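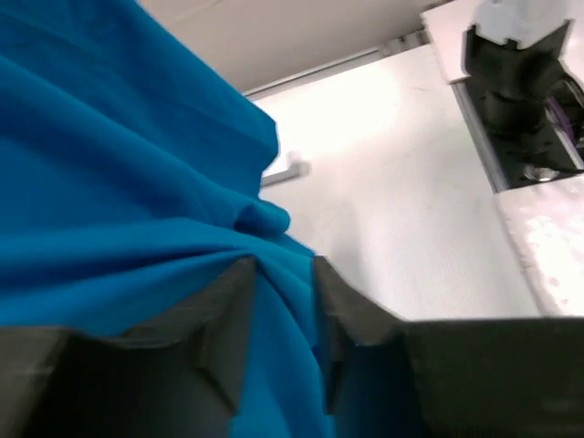 Blue cloth, folds and pleats

Ticket 532 — singer bio page, wrong birth year showing
Opened February 15, 2014 by Verna Kincaid
Status: open, waiting on label

Solange Vieira's page on Traso has her age wrong again. Bio text is right, side box is not. Fans emailing. Also her talent show clip won't play past the intro.

Tried so far:
cleared page cache, no change
re-saved the bio, box still off by a year
swapped clip for the shorter upload, plays fine on my laptop, dead on phone

Wanda Śliwiński: side box pulls from the old Lacerda artist feed, not from our text. Editing the bio does nothing. Same thing hapened in July with the Oden duo, took 6 emails to get it fixed.

Verna: ok so who do I email

Wanda: Tarcísio at the label. Send him the page number, 509.

Verna: sent. Hid the age line for now — name and hometown still show. Clip is a seperate problem, error 7 on phone only. Passing that to Amnuay.

Amnuay Kaewmanee: got it. Which phone?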